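Search this site... Go
4 min read

Why the Telby Runs Backward Twice a Day
Class project report, August 29, 2012

So my project is about the Telby, the little tidal river that goes through Mivcombe. I picked it mainly because I live two streets away and figured the fieldwork would be easy (it wasn't, the mud is awful). My partner was Subira Kinyua, who did most of the sums, and Mr. Bravo let us borrow the good measuring pole.

What we wanted to know was how long after high tide at the coast the water turns around at the Masanja footbridge. My grandpa always said two hours. We tossed an orange off the bridge every ten minutes and wrote down which way it went. I typed up the notes at home in the evenings, muddy socks and all.
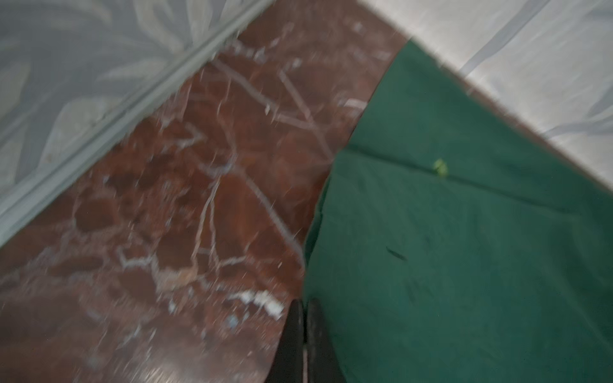
Leaf-pattern fabric and red-brown marble flooring.

We went out on 8 days in June and ended up with 46 orange drops. We only lost 7 oranges! The turn was later than Grandpa said, over 2 hours on every single day, and it was latest after rain. Subira thinks the extra fresh water coming down from Trusville pushes back against the tide, and I think she's right, but we only had a couple of rainy days so I wouldn't bet my grade on it.

The part I liked best was slack water. For a few minutes the orange just sits there and turns in a slow circle, and then it makes up its mind. 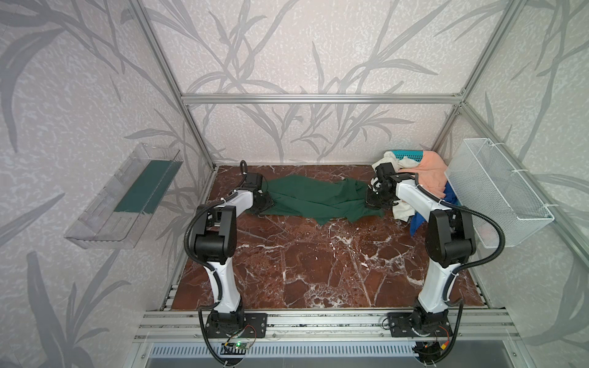 Wind was our biggest headache. An orange floats pretty low, but on gusty days it still drifted sideways into the reeds, and then we had to guess. If I did this again I'd use something that hangs deeper in the water, maybe a bottle filled most of the way up with sand. I'd also start earlier in the morning, before the rowing club goes out, and I'd keep going into winter when the river is higher.

Thanks to Fermín Bravo for the pole, and sorry again about the rope.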